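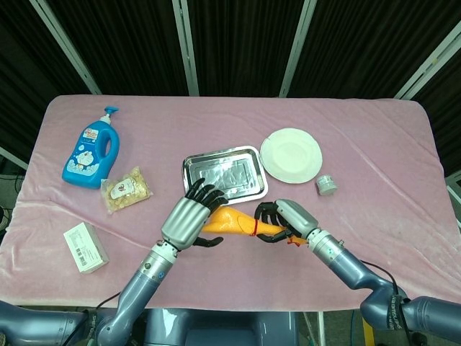
What is a drone string on a folk instrument?

It is a string tuned to one fixed pitch and left unfretted, so that the same note sounds under the melody for as long as it is played.

Search this site Enter keywords Go

Drone strings occur on many plucked and bowed instruments, among them the mountain dulcimer, the five-string banjo and the hurdy-gurdy. The drone is most often tuned to the first or fifth note of the scale. Because the pitch does not change, the player is usually limited to one key or mode until the string is retuned or a capo is fitted.

On the dulcimer, the player frets the melody string with a finger or a short stick called a noter and strums across all the strings. The banjo differs in that its short fifth string starts partway up the neck and is picked separately, often between melody notes. On the hurdy-gurdy a turning wheel rubs the strings, and a drone can be lifted away from the wheel to silence it.

Plain steel is the usual material for high drones. Low drones are generally wound. A drone that is too light for its pitch tends to rattle against the frets, and one that is too heavy masks the melody. The Samex catalog lists drone strings in 8 gauges, sold singly. The Barrios collection of field recordings holds more than 200 dulcimer tunes, 23 of them played with the drones retuned partway through the session.

In notation the drone is commonly omitted and given only as a tuning at the head of the tune.

Related articles
Noter (dulcimer)
Barrios collection
Modal tunings
Trukness Folk Festival
Sinda Records discography
Capo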